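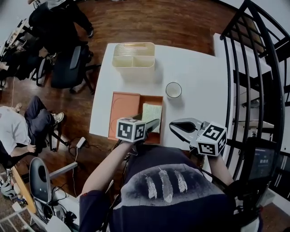
Navy tee with the three-feather print, at the table.

Thread on discharge printing vs. plastisol for dark cotton, because the question keeps landing in my inbox and the replies are getting long. Notes are from my own shop log.

1/ Discharge ink removes the reactive dye from the fiber and, if pigmented, puts a new color in its place. Plastisol sits on top. Most of the differences below follow from that.

2/ Navy is the awkward color. Black reactive dye usually drops to a warm tan. Navy can drop to cream, to gray, or to a dull pink, depending on which dyes the mill blended. Same brand, same style number, different lot, different result.

3/ Test every lot. I print a one-inch bar inside the bottom hem of a spare and cure it before anything else goes on press. In February I skipped this on a Vistetti order and got two different grays in one run. Reprinted at my cost.

4/ Soft, foggy artwork suits discharge on navy. A slightly gray white looks intended in mist or smoke. It looks like a mistake in block lettering.

5/ Activator: I weigh it, 6 percent by weight of base. Volume scoops drift too much. Once mixed, the pot is good for a shift. Past that the white starts going gray even on a lot that tested clean.

6/ Cure is where most failures come from. The water has to leave before the reaction finishes. A short dryer with no airflow will give you a print that looks fine on the belt and washes out patchy. Slow the belt and check fabric temperature with a probe. The dial reads the heater.

7/ Ventilation is required. The smell is sulfur and it hangs around. If you can't exhaust the dryer outside, use plastisol and stop reading.

8/ Halftones: 45 lpi through a 230 mesh holds for me. Finer than that and water-based ink dries in the small dots before the second pull. Flood every stroke, including when you stop to load.

9/ Wash results. Discharge panel: no cracking, slight fading at the fold lines. Plastisol over an underbase: color held, hairline cracks across the largest solid area. Both were washed warm and tumble dried.

10/ Hye-jin Ko asked about 50/50 blends. Discharge only acts on the cotton. The polyester keeps its color and you get a heathered print at partial strength. Fine if the customer has signed off on a sample.

11/ Job 3806, going out to Flisbridge on Tuesday, is 340 pieces, all discharge, one lot. Will add the wash panel here once it's done.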